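Kiltthorpe Workroom: Bench Safety and Readiness Checklist
Task 14, pairing and folding small socks
Inspected Jul 4, 2022. Sheet no. 1183
Filled in by Norbert Doležal

Purpose of this sheet: to record whether the bench is safe to work at, and whether the sock task can be moved from hand-guided grippers to an unattended machine. The two are scored separately. A pass on the first says nothing about the second.

PART A. WORK SURFACE

A1. Top smooth, no splinters or raised grain: OK
A2. Corners rounded: OK
A3. Top level in both directions: OK
A4. Contrast between work and surface: MARGINAL
Comment: Beige knit on pale wood. A person has no trouble with it. Software that looks for edges may well lose the sock, and on the Petum trial in December it did. Try a darker mat before the next inspection.
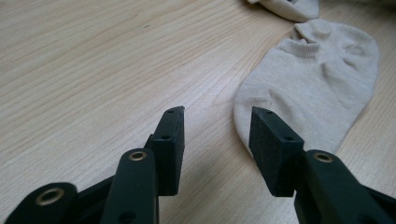

Item A4. Beige ankle sock on the light wood top.

PART B. GRIPPERS AND CABLES

B1. Pivots move freely through full travel: OK
B2. Finger pads meet squarely: OK
B3. Pinch points explained to operator before start: OK
B4. Cables clear of the forearms when reaching across: RECHECK
Comment: Fine with the hands apart. When one hand reaches forward, the slack has to go somewhere. Clip it at the elbow.
B5. Cables on the floor secured: RECHECK
Comment: Carried over from the last sheet. Tape or a floor cover, either will do.
B6. Floor marks still readable: OK

PART C. THE TASK

C1. Lay first sock flat without stretching the cuff: OK, hand-guided
C2. Lift one layer of knit without taking two: FAIL, unattended
C3. Fold and release without dragging the sock: OK, hand-guided
Comment: C2 is the one that matters. Thin knit gives no push back, so a two-finger gripper closes on nothing or on everything. An operator corrects by eye and hardly notices doing it. Until the machine can do the same, I would not sign off on folding at home or in a laundry. 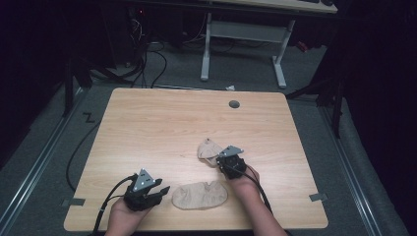 Sakalauskas disagrees on C2 and asked for it to be noted: a household does not need one clean layer, it needs the sock in the drawer with its mate, and a machine that bunches two together and moves on has done the chore well enough.

Noted. The score stays as it is. The task sheet says folded, and Plumasport, who wrote it, want them flat for packing. If the wording changes to "paired," I will score it again from the start.

C4. Recover a dropped or crumpled sock: FAIL, unattended
Comment: A person opens out a crumpled sock with the grippers, correcting by eye.

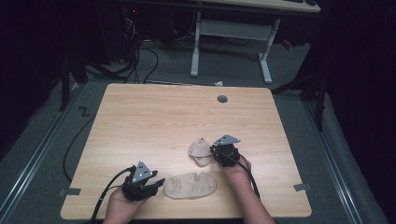 The unattended program has no step for this. It goes back to its start position and tries the same grip again, and the operator ends up standing by the whole shift.

PART D. RESULT

Bench safe for hand-guided work: YES, once B4 and B5 are closed
Ready for unattended work: NO
Open items: A4, B4, B5, C2, C4
Copy to Sakalauskas, with the task sheet attached.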